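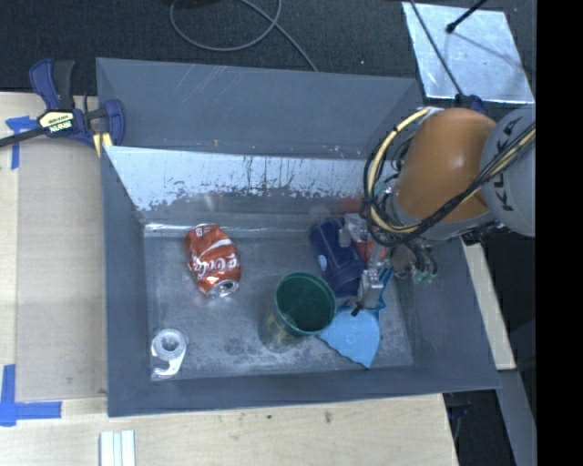
Do we have to fix the bin down and mark its place on the table before we run a picking arm over it, or is it enough to put it back by eye?

Ingvar Hviid

We are writing the house rules for a small picking cell at Tostside and this is the point we can't agree on. One arm, one bin, a handful of household objects. Half of us want a clamp and marks on the table. The other half think the camera should cope with a bin that has moved a bit. I'd also like to know what other people write down between runs and who is allowed to reach in.

Tiburcio Chávez

Fix it and mark it. The two do different jobs, so you want both. The clamp stops the bin moving when the gripper pushes on a wall or on something jammed in a corner. The marks tell you where the bin goes after someone has taken it off to clean it, and they let you see that it has shifted if the clamp works loose.

The camera may well find the objects in a bin that has moved. It depends on your software. The limits you set for the arm are another matter. If the floor and walls of the bin are entered as fixed surfaces, the arm will trust those numbers wherever the bin happens to be. We had one creep 17 mm over a morning and the first we knew of it was the fingertips touching a wall.

What we have in our rules, more or less as written:

Bin against its marks, clamp tight, checked by hand at the start of each session.
Clamp body and handle entered as an obstacle in the planner. Do this again if the clamp is moved or swapped.
Tape marks on the table at the corners, L-shaped. Replace them when they lift, and measure again when you do.
Arm stopped and the stop confirmed before anyone reaches in. A pause on the screen does not count as a stop.
Cables on the arm looked over with the arm at both ends of its travel. Enough slack to turn, and no loops hanging where they can catch on the bin.
Nothing loose on the table inside the arm's reach unless it is on the drawing.

On who can reach in, we have a list of trained people on the door. If your name isn't on it you ask someone whose name is.
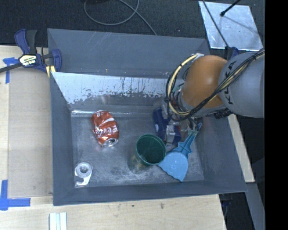 Clamp at upper left, blue tape on the tabletop.

For what to write down between runs, keep it short or it won't get done. Run number, object set, who reset the bin, anything bent or dropped. If you are comparing grippers or settings, write down how the objects were placed as well. "Mixed" is not much use a month later. We used to take a note only when a pick failed and then had nothing to set it against.

Crushed cans and thin plastic need a rule of their own. A can changes shape each time it is squeezed, so after a while you are testing a different object. We swap ours after 40 picks and write the swap in the log. Look for sharp edges when you take the old one out.

Þrastardóttir

Agree with most of that. I'd add that shiny metal in a bin can upset a depth camera, and the answer you get can change with the light in the room. If you have bare metal on the walls or floor, put the lighting in your rules too: which lamps are on, blinds up or down. We lost most of a Tuesday to a reflection.

I would also be careful with the word "standard". House rules are fine and you need them, but they sit underneath your risk assessment and whatever safety standards apply to your arm and where you are. A clamp and some tape have nothing to do with keeping people out of the way. Get the assessment done by someone competent first and then write the day-to-day rules to match it. The gripper and the objects should be in it as well as the arm – people forget that part.

Trillia

we just use tape and its been fine. 3 strips each side. bin is heavy though

Ingvar Hviid

Thanks all. We are going with clamp and marks. Ours is a light bin so tape alone won't do. I have copied the reset list nearly word for word and added the lamps.

One thing left over for Tiburcio – do you measure the marks from the table edge or from the base of the arm?

Tiburcio Chávez

From the base of the arm. Our table has been shifted twice and the edge told us nothing either time. Write the two distances on the tape itself in marker as well as in the log.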